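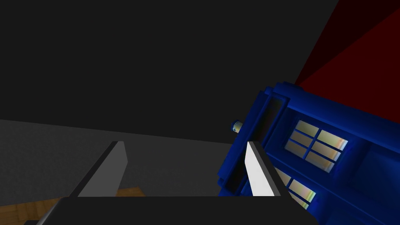 Two grippers, one simulator, no hardware budget until July. That was the deal at Skenness, a small automation shop that mostly builds packing cells and needed to pick an end effector before anyone signed for a real one.

So: sim first. The shop runs Plaltonon, which is cheap and a bit ugly and renders everything like a school geometry lesson. Gray table, gray wall, done. The object set is weirder. Somebody bought a pack of free models years ago and it stuck. Mugs, a hammer, a shoe, a blue police box with a little lamp on the roof and lit windows. The police box gets used a lot. Corners everywhere, a stepped roof, recessed panels down the sides. If a finger is going to catch on something stupid, it catches there.

First candidate, the Trandomden parallel jaw. Flat blade fingers, wide opening, nothing clever. Second, the Furtună, with jointed fingers that wrap. Costs more. Looks great in the brochure.

**Round one, upright objects**

Boring. Both fine. The Furtună closes slower but finds its own way around a mug, and you don't have to think much about where the wrist is. The Trandomden wants to be lined up. Get the wrist angle right and it's quick. Get it wrong and you've shoved the thing across the table.

**Round two, the wrist view**

Each gripper gets a camera behind the fingers, looking out past them. This was where I expected the fancy one to win, and nope. When its fingers curl they eat the view. You lose the object right when you want it most. The flat blades stay put at the edges and leave the middle open, so even with the wrist rolled well over you can still see table between them. A box standing just past one finger is partly hidden, sure, but there's enough roof and window left to work out which way its pointing.

The shop's controller does its last correction off that view. Losing it matters. On the Furtună they ended up adding a second camera off to the side, then spent an afternoon arguing about calibration. The afternoon became two.

**Round three, the long run**

2,018 grasps, left going overnight, split evenly. Random poses, random objects, 80 percent success as the bar. Both cleared it. Most of the Trandomden's misses were the same miss, one blade coming down on top of the object instead of beside it. Fixable, probably, with a better approach angle. The Furtună's misses were all over the place. Slips, half-wraps, one mug flung clean off the table for reasons the log doesnt explain.

Contact in a simulator is a polite guess, of course. Friction numbers were left at default for both, which likely flatters the jaw. Rubber pads might change things. So might dust, cardboard, a worn belt, all the stuff a packing cell really has.

Setup time, for anyone comparing: the Trandomden model loaded and moved in under 4 hours, including lunch. The Furtună needed its finger joints retuned by hand before it would stop shivering at rest.

As of December 2020 the shop is leaning toward the jaw, with a pair of padded fingertips on order and the side camera left in the budget, just in case. The police box stays in the test set. There's talk of adding a teapot.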